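Bench log, mostly wiring and complaining

January 12, 2021

Quick one tonight because I have to be up early. Stiscombe still doesn't roll under its own power but the list is shorter than it was.

For anyone new, Stiscombe is the cart robot I've been building since June, half of it in my garage and the other half at the Prutau workshop, where there's a better drill press and also heat. Goal has not changed. It should carry a crate of tools from the back door to the shed without me holding its hand. Currently it can't get past the doormat.

Stuff that got done over the break:

Frame is square. Finally. I took it apart and re-cut the two cross pieces that were fighting me. One was short by the thickness of a saw blade, which tells you exactly what I did wrong. New ones fit, bolts went in by hand, no swearing.

Battery box moved to the rear. It used to sit up front and every time the thing braked on the test ramp it wanted to do a handstand. Had to make new straps. Used the webbing off an old backpack, looks terrible, holds fine.

Motor mounts, still the printed ones. I know. Norbert keeps telling me to do them in aluminum and I keep saying next weekend. They've got 17 hours on them with no cracks so I'm in no hurry.

Then wiring. Most of my time went there. The old loom was one fat snake with everything zip tied into it, power and signal together, and the encoder counts jumped whenever the motors pulled hard. So everything gets sorted and anything doubtful gets replaced, twisted pairs for the signal runs, power kept on the other side of the chassis. Bins and a tray on the table at the workshop, boards and harnesses where I can get at them, and please could people not put coffee near it.

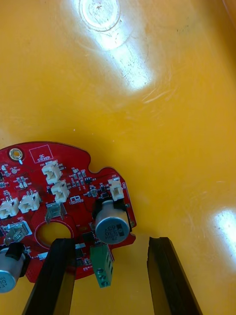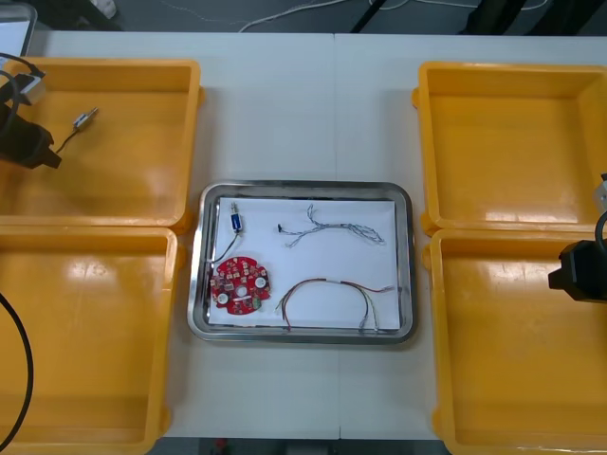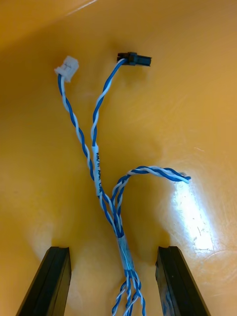 The rule I'm using for the harness is that every branch gets a label before it goes anywhere near the chassis. I skipped that last time and spent a whole evening with a meter beeping my way thru wires I had crimped myself. Same wires! My own hands! Labels first now. Sleeve on, print it, shrink it, then crimp the connector. If you crimp first the sleeve won't go over the housing and you get to cut it off and start again. Ask me how many times.

Crimps. Bought a better tool, the cheap one was squashing the insulation wings and leaving the wire barely held. I do a pull test on every one now, a decent tug, and if it moves it gets redone. Slow. Worth it I think. Ask again after the cart's been over the gravel.

Also learned (again) to leave slack at the board end. My first layout had the connectors pulling sideways the whole time and one of them walked itself out on the test ramp. Dead left wheel, cart turns a neat circle into the wall. There's still a dent in the wall.

Firmware side is Jostus, my little control program, named after nothing. Rewrote the startup so it checks both encoders before it lets the motors have anything. If one's missing it just sits there and blinks. Before, it would assume zero and floor it. Ramp time is set to 800 milliseconds now and that feels about right, less than that and the crate slides, more and it feels like pushing a shopping cart thru mud.

Still got a bug where it forgets the speed limit after a low battery warning. Can't reproduce it on the bench. Happens on the ramp, never with a meter attached. Naturally. I've got logging turned on for everything now so next time I'll at least have a file to stare at.

Norbert Somogyi came by and looked over the power side with me. He wants a seperate fuse for each motor and a real main switch, one you can hit with your palm, where I had a toggle hidden under the deck. He's right, the toggle was dumb. Switch is ordered. He also thinks the ground should come back to a single point and I've half done that, the rear half. Front half is this weekend if the ring terminals show up.

Spent around 2 hours looking for the 4mm hex key. It was in my jacket.

To do, no order:

finish front grounds
fuses
palm switch, needs a bracket, bracket needs a drawing, ugh
strain relief on everything that leaves the deck
bumper foam
find out why the right wheel squeaks, only the right
give Tạ his crimper back before he notices (hi Tạ)

Somebody asked in the comments for the frame drawings. I'll put them up once I've fixed the dimensions, the version I have still shows the short cross piece and I don't want to be responsible for two of these. Parts list same deal.

If the grounds go ok I'll try the doormat again. Might put the crate on with nothing in it first. Ok, bed.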